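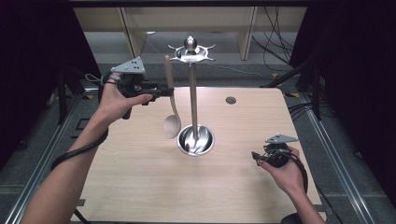 Unit 6: Stainless Steel in the Kitchen

Read before the lab. Bring the alloy table from Unit 5.

What makes it stainless
Steel is iron with a little carbon in it. Add enough chromium (10.5 percent or more by weight) and the surface forms a very thin layer of chromium oxide. The layer keeps air and water away from the iron. If it is scratched, it forms again as long as oxygen can reach the metal.

Common grades
304, also sold as 18/8: about 18 percent chromium, 8 percent nickel. Bowls, sinks, pots.
430, also sold as 18/0: little or no nickel. Magnetic and cheaper. Often used for flatware.
420: more carbon, can be hardened. Knife blades.

Finish
A polished surface has fewer grooves for dirt and salt to sit in, so it usually resists staining better than a rough one of the same grade. It also shows fingerprints and fine scratches sooner. Spoons and spatulas made of wood will not scratch it. Steel wool will, and it can leave bits of plain iron behind that rust.

Pitting
Chloride breaks down the oxide layer in small spots. Table salt left in a wet pan is the usual cause at home. Dissolve salt in hot water before the pan sits. Do not use bleach.

Lab
Work in groups of 2. Each group gets one Amley sample strip of 304 and one of 430. Test both with a magnet, then place a drop of salt water on each and cover. Record any change at the next meeting.

Reading: Cernari course reader, page 263. Problems 1 to 4 are due with the lab sheet.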